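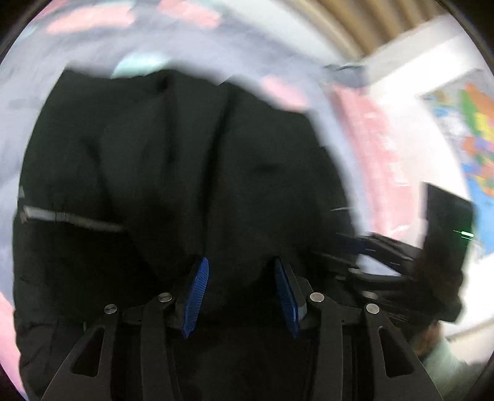

Winter coats spend more of the year in storage than on anyone's back. In Prandska, where the cold hangs on into May, Noémi Juhász puts hers away late and does it the same way each time.

She empties the pockets first and closes every zipper. Padded jackets get washed on a gentle cycle with half the usual soap, then rinsed twice. Drying takes longest. Juhász gives a jacket 2 days on a wide hanger near an open window and squeezes the quilting between her fingers to find damp lumps, usually at the cuffs and under the arms.

Austra Šimkus runs Alden, a repair shop on the same street, and sees what happens when the drying is rushed. Last year 200 jackets came across her counter. Many had a musty lining, and 18 had filling so matted that she opened the seams and replaced it.

Both women are against vacuum bags for anything puffy. Juhász folds the sleeves in, rolls the jacket from the hem and slides it into a cotton pillowcase. Šimkus hangs hers, with a hand's width between them on the rail. Reflective strips can crack along a hard crease, so she keeps those flat.

In fall, a jacket that looks thin can go in the dryer on low with 3 clean tennis balls until the padding fills out again.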